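I'm looking for one more person to join our planning and control group at Gellik, and I'd like it to be somebody who gets a little too excited about motion planners (I do, so you'd have company).

We write the software that lets two arms share one table without getting in each other's way. Everything gets tried in simulation first – our nightly run is 307 scenes right now, and I want it at 615 by spring. Small parts, tight fixtures, black clamps close on both sides, and a gripper that has to come in cleanly. It's fiddly and I love it!

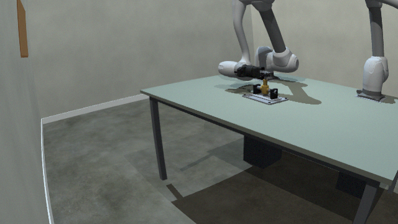
**Software / Full-time**

You'd own the collision checking and the grasp approach code, mostly C++ with a fair bit of Python around it. You'd work with me and Ekrem Kurtuluş, who wrote most of the scene tooling and will happily take your complaints about it. If you've ever chased a planner that fails one time in 60, please write to me.

A degree is fine, no degree is fine too. Show me code you're proud of – or a bug you're still mad about.

Send a short note to Dilek Saraç at our Nindlow office by the end of December. First calls are 60 minutes, no whiteboard puzzles.

Maricica Pop
Planning lead, Gellik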